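Speaker notes: running a share table at work or at school

2024-09-25, Melati Rondonuwu, Clivaleck Community Kitchen

(Slide 1, title. Wait for the stragglers. Water is on the left.)

Hi, I'm Melati, I run the lunch side at Clivaleck. Thank Bernadette Foley for the invite. Say I'll take questions at the end but yell out if you can't hear.

Opening story. February, stinking hot, first go at a bring-a-plate lunch. 60 people said yes. Five pasta salads, no serving spoons. Somebody's potato bake in the sun since smoko. We binned it. Pause here, let them groan.

Point: people are generous, the lunch was badly run. Mine to fix, and it was boring to fix.

(Slide 2, the sheet)

Sign-up sheet. Paper, on the fridge. Tried a spreadsheet, dead in a week. Columns: name, dish, hot or cold, what's in it. That last one matters most. Zahira Latuheru's boy is allergic to cashews and she used to just not eat, and not let him eat either. Now she reads the sheet the day before and they both have lunch.

Don't write "may contain everything" on the lot. Useless. Write the ingredients.

(Slide 3, temperature. GO SLOW, people write this bit down)

Cold stuff at 5 degrees or under, hot stuff at 60 or over. In between, the clock's running. The 2 hour / 4 hour rule: under two hours, back in the fridge is fine. Between two and four, eat it now. Past four, out it goes. Total time, so the drive over counts too. Everyone forgets the car.

Get a probe thermometer. Wipe it between dishes. Show mine, pass it round.

Eskies are fine for cold. Not fine for cold on top of somebodys drinks.

(Slide 4, setting up)

Trestle away from the wall so people can go down both sides. Halved our queue. Plates at the start, cutlery at the END, otherwise they're juggling forks the whole way along.

Sturdy plates. The flimsy paper ones fold as soon as there's a curry on them. Bright plastic is good, easy to spot on the lawn after. 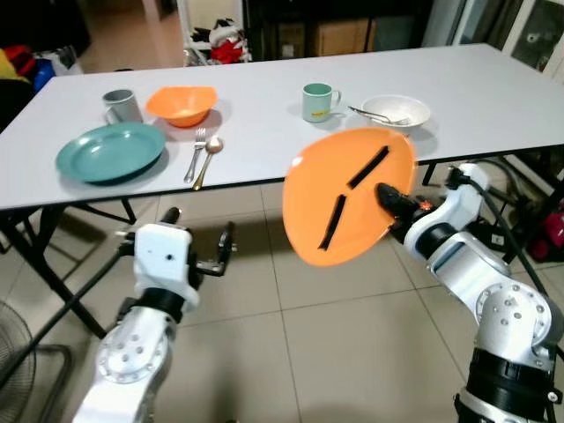
3 min read

Labels. Tape on the plate with your name, bottom is best if it's going through the wash. Masking tape turns to glue in the dishwasher, ask me how I know. Arsen Onyshchenko swears by electrical tape. Whatever, as long as it's legible.

(Slide 5, money. Short!! Don't get stuck here like last time)

Our whole spend last year was $2444. Mostly tea, bread, detergent, one secondhand bar fridge. Gold coin tin covered a fair bit. No-one is chased for a coin. If somebody brings nothing they still eat. Say that twice.

(Slide 6, what went wrong)

- The rice. Cooked the night before, left on the bench. Cool it quick, shallow trays, fridge.
- Same 3 people washing up. There's a roster now. Wahyudi Setiawan put himself on it first, which helped alot.
- Leftovers. Bring your own container or it's gone by two.

(Slide 7)

Ask: who here already does a shared lunch? Hands. Get one of them talking, the room wakes up.

If running late skip the fridge photos and go straight to handouts. Blank sign-up sheets by the door, take a couple.

Questions. Power board needs to go back to the front desk.

Contact: Melati Rondonuwu, Clivaleck Community Kitchen | © Clivaleck 2024 | Back to top

Recent talks
Soup for a crowd without a commercial kitchen
Fridge rosters that last past autumn
School canteens and the uneaten sandwich
Borrowing urns, trestles and chairs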